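Visit report: gripper comparison day at Rakena, 28 February 2018

Two of us from Hillano went to the Rakena workshop for the day to try hand-held grippers on clothing before we order any. We fold and bag returned outerwear, and jackets are the item that holds up our line. Rakena had offered to let us handle the tools ourselves, on a bed made up with ordinary household linen, so we took them up on it. 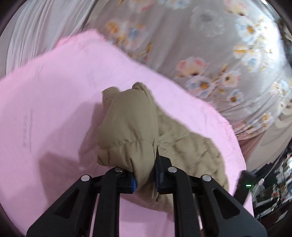
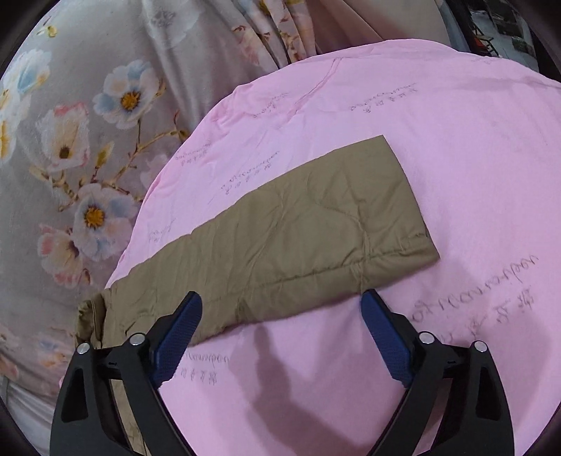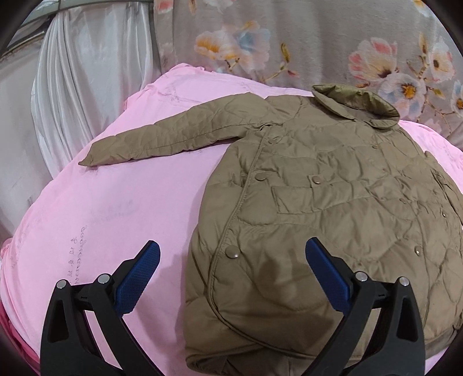 The parallel-linkage gripper with blue pads on a khaki quilted jacket: holding a fold (first), fingers apart at the folded jacket (second) and the jacket laid out with one sleeve to the side (third).

We arrived at nine and signed in at the side entrance, as the front one is closed until July. There was a short safety talk and then we went straight to the tools. Three were on offer. The Jino is a two-finger gripper with a parallel linkage and soft ridged pads. The Drika is a heavier tool with a trigger and smooth metal fingers. The third was Rakena's own suction cup, which they told us at the start was meant for cartons, and which we tried for completeness.

The method was simple. Each of us picked up a garment, lifted it clear of the bed, held it for a count of five and put it down again. A lift was marked as a pass if the fabric did not slip and came away without a pulled thread. We did 334 lifts between us over the day, on jackets, flannel shirts, tea towels and a wool scarf. Rakena's staff kept the tally sheet and gave us a copy when we left.

The Jino did best on padded fabric. You can close it on a ridge between two lines of stitching and the padding fills the space between the pads. It was less good on tea towels, where the tips tended to skate over the cloth unless you pushed down first. Of the 121 lifts we did on jackets with it, 29 were marked as fails, mostly at the hem and the cuffs where there is not much to grab. Picking up by the body of the jacket was much more reliable.

The Drika has a stronger grip, and it held everything we could get between the fingers. The trouble was getting the fabric in there. Smooth metal does not gather cloth the way a textured pad does, and my colleague ended up using her free hand to feed the sleeve in. It is also tiring. After half an hour my forearm was sore and I changed hands. It might suit a mounted arm better than a person, and Rakena said they could bolt one to their bench arm if we came back.

The suction cup would not hold quilted fabric at all. It managed a plastic garment bag without any fuss, so it could have a place further down our line.

We also compared two camera positions, one on the wrist and one on a post beside the bed. The wrist camera uses a very wide lens. It takes some getting used to, as straight edges look bent, but you can see both fingertips and most of the garment at the same time. The post camera gave a more natural picture, and the operator's arm blocked it whenever the work was on the far side. For checking whether the fingers are on the seam or beside it, I would choose the wrist camera.

Lunch was sandwiches in the tea room. We had a useful talk there about pads. Rakena replaces theirs when the pattern wears down and keeps a box of spares by colour, and the changeover is a couple of screws. They suggested we budget for pads separately from the tool. I have asked for a price on that.

Some notes for whoever goes next:

Wear a short-sleeved top, or roll your sleeves up. Loose cuffs catch in the linkage.

Bring your own garments. We took six jackets and wished we had taken more with zips.

Parking is free on the street behind the building but fills up by half past eight.

The bench arm has to be booked ahead. We missed out on it.

We have asked Rakena for a two-week loan of the Jino with a wrist camera fitted. The Drika can wait until we have decided whether we want an arm at all. The tally sheet is in the shared folder with the pad sizes written on the back.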